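Nisbet Adds Slow-Cure Grade to Calla Joint Sealant Line

BRUSTLEY – Nisbet will begin shipping a slow-cure grade of its Calla joint sealant in February. The new grade, Calla S, is meant for long expansion joints in masonry and precast concrete, where crews working with the standard grade have had trouble tooling the full length of a joint before a skin forms on the surface.

Calla S is a one-part, moisture-curing sealant. It uses the same base polymer as standard Calla and is applied with the same guns and nozzles. The change is in the catalyst package, which has been reduced and partly replaced to hold back the first stage of the cure. Final hardness and joint movement rating are the same as for the standard grade, and the two can be used in the same wall. Where a run of Calla S meets a run of standard Calla, the standard grade should be applied first and left to cure before the second run is placed against it.

Nisbet tested the new grade over two winters and one summer at its Curgate site. The test program covered 267 joints in three types of backing: fired brick, precast concrete and aluminum trim. Each joint was cut back and inspected at set points for loss of bond, cracking within the bead and dirt pickup on the exposed face. Joints in brick and concrete met the release standard without primer. Joints against aluminum trim met it only with primer, and the product sheet has been written to say so.

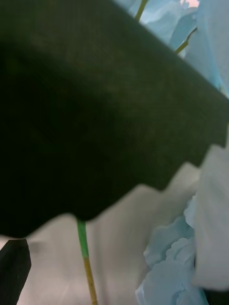
At the Nisbet site, Curgate. Photo: Skye Mackay

"The complaint we kept getting was about time, and it came almost entirely from crews on tall buildings," said Niall McIver, product manager for sealants at Nisbet. "They would gun a full drop, come back up to tool it, and find the top had already skinned. Some were breaking the work into short runs, which leaves a lap every few feet. A lap is where we see the leaks."

The longer open time has a cost. Calla S stays tacky for most of a working day in cool weather and will pick up dust if the area is swept or cut near it. It should not be painted until the cure has reached full depth. Nisbet does not recommend the new grade for floor joints, for joints that will be under standing water, or for repairs that must be opened to foot traffic on the day they are made. Standard Calla remains the correct choice for that work.

Surface preparation is unchanged. Joints must be dry, free of old sealant and backed with closed-cell rod. Installers who already hold a Calla training card do not need a new one for Calla S, but they are asked to read the tooling section of the product sheet, which has been rewritten. Soap solution should not be used on the tooling knife. It was allowed under earlier instructions for the standard grade and is now withdrawn for both.

Skye Mackay, who ran the test program, said the soap question was settled late. "We had a small group of joints with poor bond along one edge, all in the same part of the wall," Mackay said. "Those had been wet-tooled. We repeated them dry and the fault did not come back, so the instruction was changed for the whole line." 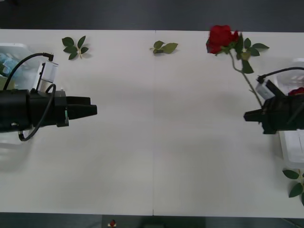
Calla S will be sold in 210 cubic centimeter foil packs and in bulk pails for refilled guns. Rigid cartridges are not planned. Packs come in eight stock colors, matched to the existing Calla color card, and the color code on each pack carries the letter S after the number. Shelf life is nine months unopened when stored out of direct sun. This is shorter than for the standard grade, and dealers are asked to keep the two on separate shelves and rotate the new grade more often.

Orders placed before the first shipping date will be filled in the order received. Gray and sandstone will ship first, with the other colors to follow as they clear batch testing. Pails will be held back until all foil pack orders have been met.

Product sheets, safety sheets and a revised color card are available from Nisbet dealers on request. Test records for the Curgate joints may be viewed by architects and specifiers at the Brustley office by appointment. Samples of Calla S cured against brick, concrete and primed aluminum can be sent by mail – please state the backing material and joint width when asking.

About Nisbet

Nisbet makes sealants, backing rod and joint primers for the building trade. Its main office is in Brustley, and its mixing and test site is in Curgate.

Press contact: Niall McIver, Nisbet, Brustley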